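Notebook, registration and bonus flow, Grallov build
12/5/22

Carried on from the open item on the welcome bonus. The symptom is the same as before: a new account is opened, the first deposit clears, the bonus is credited, and the wagering counter then stands still for the first few bets. Tosow (the wallet service) shows the stakes leaving the correct balance, so the money side is fine. The fault is in the counter.

Set up 20 test accounts on staging, all with the same country and currency, all verified before deposit. Each placed one single on a football market at odds above the minimum. The counter moved on 17 of them. On the rest it stayed at zero until the account was logged out and back in.
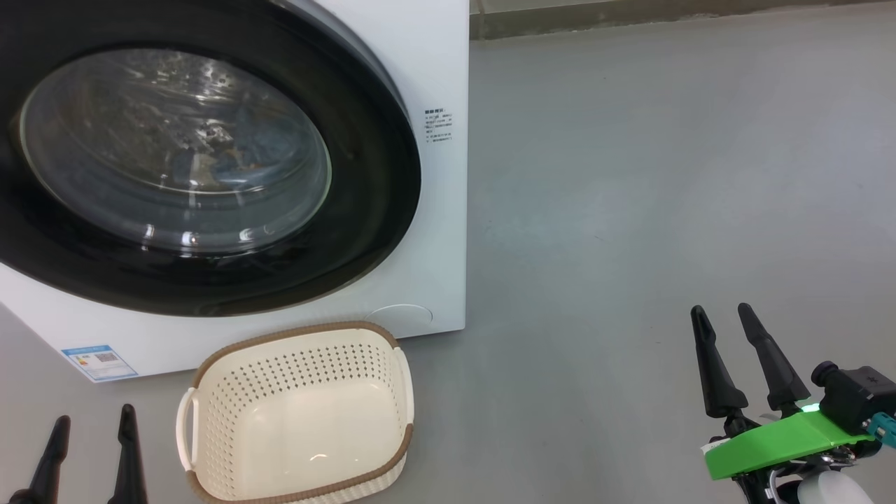

Compared the event logs for a good account and a bad one. On the good one the order is deposit, bonus granted, bet placed, bet settled. On the bad one the bonus grant carries a timestamp later than the bet, although the bet was placed on the page that already showed the bonus. The front end shows the bonus from its own cache before the grant is written. The counter ignores any bet older than the grant, as it was told to.

Two ways to deal with it:

1. Hold the bonus display until the grant is confirmed. Simple, but the customer sees an empty promo panel after paying in, and support will get the messages.

2. Stamp the grant with the deposit time and leave the display alone. Needs a change in Prullatetti and a check that nothing else reads that field. The monthly report might. Not checked. 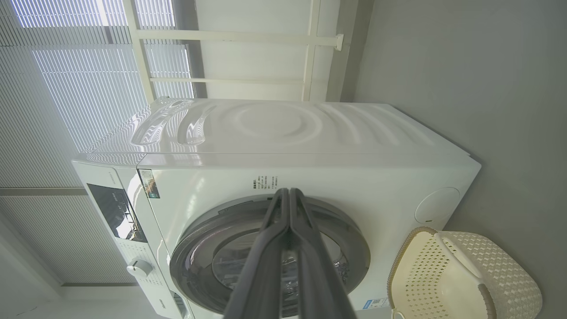 Opt-in box

Separate matter, found on the way. The opt-in box on the registration form is stored per session. If the customer goes off to confirm an email address and comes back in a new tab, the box is clear again and no bonus is offered. The form gives no warning. Reproduced on desktop and on mobile -- same result on both.

The terms page says the choice is made "at registration", which can be read either way. Wording sent to Muchen Cheng for a ruling before anyone touches the code. My own preference is to store it with the account record as soon as the first page is submitted.

Also, the promo code field accepts trailing spaces and then rejects the code as unknown. Trimmed the input on my branch. Seven existing tests needed their expected text changed, as they had been written around the old error. 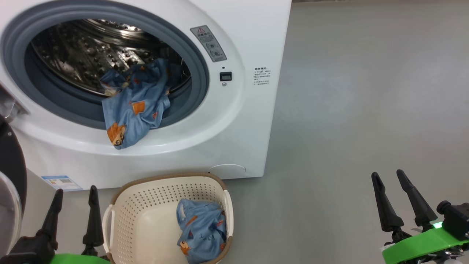
Guangming Jin: on option 2, the monthly report does read the grant time. It uses it to put the bonus cost in the right month, so a deposit just before midnight on the last day would move. Finance had one of those in August and asked for it to be corrected by hand. I would add a second field and leave the old one as it is.

Agreed. Second field, filled from the deposit event, read only by the counter. Old accounts have it blank and fall back to the grant time. Draft of the change is on the branch, not yet reviewed.

Re-ran with the second field in place on a fresh set of accounts. Counter moved on all of them. I do not count this as proof, as the timing depends on load and staging was quiet. Needs a run with the Montes traffic script going alongside.

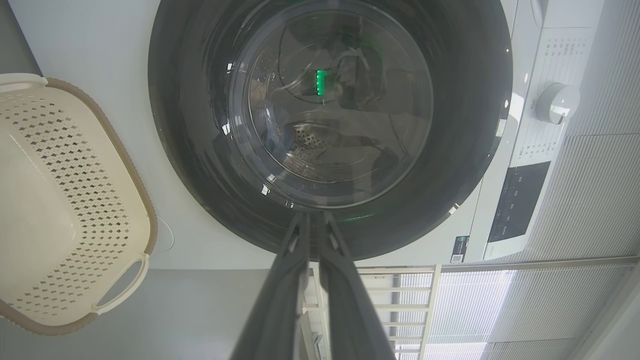 Left to do

Run under load, same markets, plus one accumulator per account.
Void a bet and see that the counter goes back down.
Ask Muchen Cheng again about the opt-in wording if there is no reply.
Check the fallback on an account with two bonuses open -- the older one should be used up first.
Remove the test accounts from staging once the logs are saved.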